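Automatisierung im Betrieb, Sitzung 3 – Skript zur Nachbereitung
Stand: 1/27/26

Heute geht's um Textilpflege, also um Zimmer, Betten, Wäsche. Ich nehme dafür wieder unseren Fall Clastmont: ein Wohnheim mit 148 Betten, in dem das Sortieren und Zusammenlegen schrittweise an Greifer von Festel gehen soll. Schaut euch vorher bitte nochmal den Begriff »Restarbeit« aus dem Reader an!

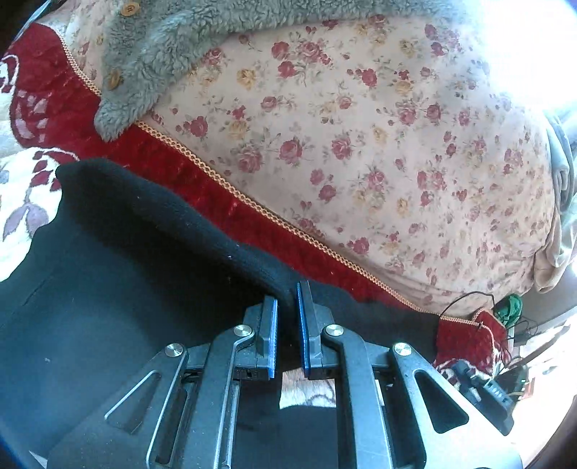

Greifer am Bett, Stoffe mit ganz verschiedenen Mustern. 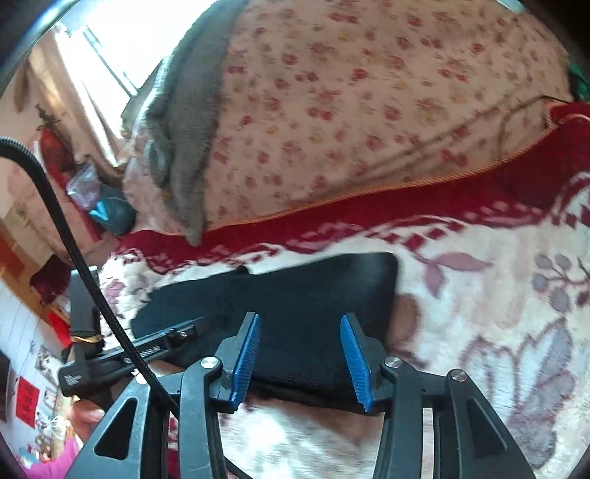

Im Forum zum Kurs hat Weerasinghe dazu geschrieben: »Mir fehlt die Frage, wer am Ende die Ausnahmen macht. Bei uns in der Wäscherei blieb nach der Umstellung alles Schwierige bei den Leuten hängen, und die Pausen zwischendurch waren weg.« Das finde ich einen starken Einwand, und genau da will ich hin.

Bei Clastmont waren bis zu 400 Teile pro Schicht geplant. Das Leichte (Handtücher, Kissenbezüge) soll die Maschine nehmen, das Knifflige bleibt Handarbeit – und wird damit zur Hauptarbeit. Klingt nach Aufwertung, macht aber auch müde. Dazu kommt das Anlernen: Wer zeigt der Technik die Griffe, und steht das irgendwo in der Stellenbeschreibung? Bezahlt wird es meistens nicht extra.

Bis Februar bitte: Text zu Hitach lesen, Seite 626 reicht erstmal, und eine Tätigkeit aus eurem eigenen Betrieb in Handgriffe zerlegen. Stichworte genügen mir völlig.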